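Strawberries on the rattan table
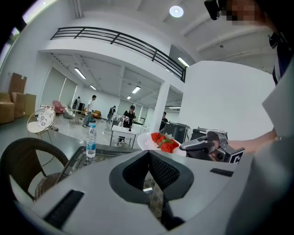

Three strawberries on the white plate, water bottle off to the left.

I've been meaning to write about the table for a while. Most of what I post here is about shelves and paint, and people have asked where we eat when the big room is full of boxes. The answer is a rattan table with a patterned glass top, and a brown woven chair that goes with it. It came from a seller in Horkholm who was clearing out a sunroom, and it has been in use every day since February.

I wasn't sure about it at first. Rattan is outdoor furniture in my mind. But the big room has white walls and a glossy gray floor, and it can feel like a dentist's office if everything in it is white or metal. The brown helps. So do the armchairs at the far end, one pink and one orange, which don't match each other or anything else. The tan sofa is the sensible one.

The glass top is easy to live with. Fruit juice wipes off with a damp cloth. Crumbs are worse - they get down the side where the glass meets the rattan, and I go after them with an old toothbrush. The woven chair needs the vacuum with the brush attachment every couple of weeks. I tried oil on it once and it stayed sticky for days, so I don't do that anymore.

The strawberries are a variety called Mellow, from the farm stand on the Gullach road. I leave the green tops on until they get eaten. They keep better that way, and it gives you something to hold. I also don't wash them until they're going on a plate. In the fridge, on a paper towel in a shallow box, they last up to 5 days. Stacked deep in a bowl they get soft on the bottom by the second morning.

They're smaller than the supermarket kind and they don't have that hard white center. I wouldn't bother cooking with them. I made jam last year and by the time the sugar was in, you could have used any strawberry.

The small round side table with the gold metal frame is still over by the cardboard boxes, and it still has the white patterned cushion on it. The cushion belongs on the sofa. I move it back and it returns. The side table was meant for a lamp, a Nimri with a linen shade, but the cord is too short to reach the outlet, so for now the cushion has the spot.

The boxes along the wall are next on my list. I'd like to get them flattened and out to the recycling before I start on the baseboards, which have been waiting longer than anything else in the room.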